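Toy bin overflowing, how do you sort yours?

Home & Family > Storage and Tidying > Toys and Play Spaces
Thread started May 22, 2025
Showing posts 1 to 9

paocheng_78
Our toys mostly live in one shallow metal tray that sits on a table with a green cover. Everything goes in it. Balls, blocks, soft toys, whatever gets picked up off the floor. Then the two muslin cloths end up on top and you can't see what's underneath.

I want to break it up into smaller lots but my partner thinks one tray is the only reason anything gets put away at all. We've been going back and forth on it since December. The tray itself is fine, it's an old one and it doesn't tip.

What would you take out first? Photos below.
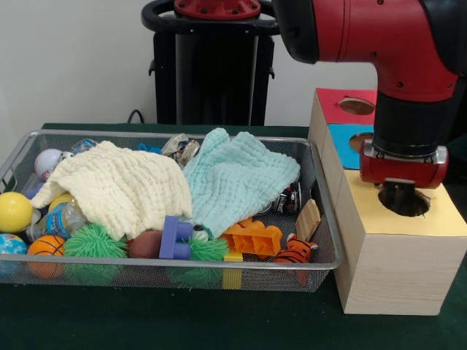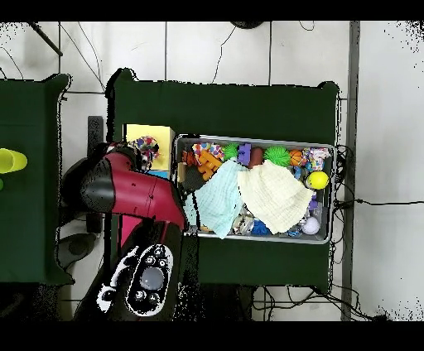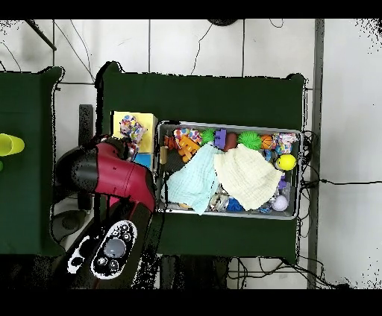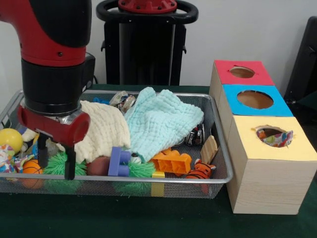 I've had a look at the Lutley drawers, the set with the 300 mm fronts. They're $195 and I don't want to spend that if the kids won't open them.

Pao-chu Cheng

gumleafmum
Cloths first. They don't belong with toys at all. Ours hang on a hook by the change table and that fixed half the problem. When a cloth is on top of the pile the kids grab it and drag everything else out with it.

After that I'd pull out the balls. They roll to the edges and the small ones get lost down the bottom.

diekmann_dad
Disagree on the balls. If you put them in their own tub they get tipped out all at once and you're chasing them under the couch. Mixed in with heavier stuff they stay put. I'd leave the basketball and the footy where they are and take out the blocks instead, because blocks are no good to anyone unless they're all together.

(No relation to the Diekmann shelving people, before anyone asks me for a discount again.)

gumleafmum
We've had a ball tub for two years and it's been fine. A mesh bag with a drawstring works too if tipping is the issue.

Wren_in_Ballarat
Those spiky rubber balls pick up every bit of fluff in the house, so keep them away from anything plush. I wash ours in the sink with dish soap and let them dry on a rack. Same with the muslins, warm wash, and don't use softener or they go limp.

How old are the kids? Makes a big difference to what they'll sort by.

paocheng_78
Two and five. The five year old will sort by colour if you ask her nicely. The two year old just puts things in and takes them out again.

Good point about the fluff, I hadn't thought of that.

isine_shelf_fan
I'd skip the Lutley drawers. We had them and the runners went stiff. We use the Isine open cubes now, three of them side by side, one for soft toys, one for blocks, one for everything else. No lids. Kids can see into them and so can I.

The catch is they take up 900 mm of wall, so measure first. And the "everything else" cube does turn into your tray again after a week or so. I empty that one on the rug once a month and put things back where they go.

diekmann_dad
So you still have the tray, it's just called a cube. I'm with the partner on this one. One big container by the door of the room, everything in at the end of the day, almost no arguing. The sorting is for adults. Mine never once went looking for a block in the block box.

Wren_in_Ballarat
Mine did, but only from about four up. With a five and a two I'd do the blocks and the soft toys separately and leave the rest in the tray. That's two new containers and you could use shoeboxes to try it before you buy anything.

paocheng_78
Thanks all. The cloths are going on a hook tonight. I'll try shoeboxes for the blocks and the soft toys for a couple of weeks and leave the balls in the tray for now — sorry gumleafmum, I haven't got a spare tub. Does anyone know if the Isine cubes can be screwed to a plaster wall, or do you have to find the studs?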